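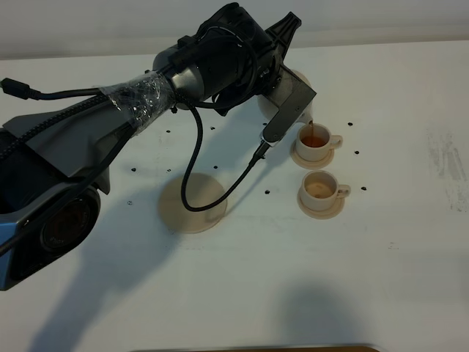

Pouring and care: frequently asked questions
Applies to the Bisside teapot and cups

How full should the pot be?
Fill to just below the inner end of the spout. Above that line, tea reaches the lid seat before it reaches the spout tip, and the lid will leak when the pot is tilted.

How much leaf should I use?
One level teaspoon per cup for black tea. Large or twisted leaves take up more room, so weigh them if you have a scale: 10 g fills the standard infuser basket and should not be exceeded.

What water temperature do you recommend?
Black tea: 100 °C. Green tea: 80 °C. Warm the pot with hot tap water first and empty it before adding the leaf.

The stream breaks up or runs back under the spout. What is wrong?
Usually the tilt is too shallow. A slow pour lets the tea cling to the underside of the tip. Tilt until the stream is thin and unbroken, keep the tip close above the cup, and return the pot to level in one movement. If the fault remains, check the tip for limescale.

Why does the pour stop when there is still tea in the pot?
Either the air hole in the lid is blocked or leaf has collected behind the spout. Clear the hole with a cocktail stick. Rinse the spout from the outside inwards.

Is the last cup meant to be stronger?
Yes, if the leaf stays in the pot. For an even strength, part-fill each cup in turn, then go back along the row in reverse order.

How do I remove brown staining?
Fill with warm water and one tablespoon of bicarbonate of soda, leave overnight, rinse twice. Do not use wire wool or bleach on the glaze.

Can the pot go on a hob?
No. It is not made for direct heat of any kind, including tea-light warmers.

Can I buy a lid separately?
Lids are stocked for pots bought from Trendent. Measure the opening across the inside of the rim and write to Aarne Partanen in spares, giving the size in millimetres. Allow 22 working days. Lids for the older Lukadik pot are no longer made.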